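**Shape blocks** are small, chunky toy pieces cut or molded as simple figures - stars, hearts, triangles and the like - that children sort, match, stack and line up. They are among the most loved of all early playthings, and it's easy to see why: a star is a delight to hold!

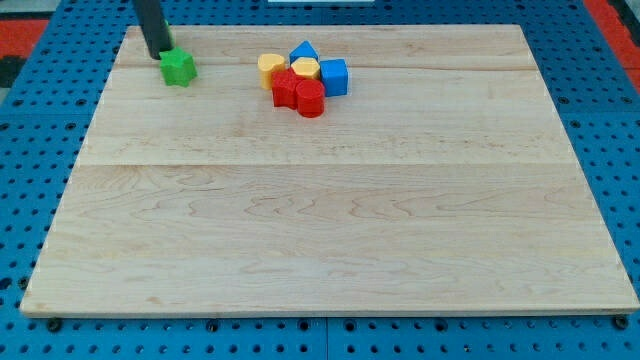

*Plastic shape blocks on a maple board, with a green star and a yellow heart among them.*

## Form

Most shape blocks are prisms, meaning the same outline runs straight through from front to back. A heart can therefore stand up or lie flat, and a triangle makes a wonderful roof. Bright colors such as red, yellow, blue and green are the usual choice.

## Play surfaces

A flat board gives the blocks a steady base and keeps a game in one place. Maple is a favorite, pale enough that every color sings against it. Wide boards are often glued up from several strips, and the joints make handy starting lines for rows and races.

## Collecting

The toy library in Arroyo keeps more than 900 blocks, many of them from the Aldale sets gathered by Inmaculada Montes. Her sorting game, Flaletia, has 30 pieces and 2 rules: match the outline first, then the color. It is still played in Duvstead every September.

## See also

- Shape sorter
- Pattern blocks
- Stacking toys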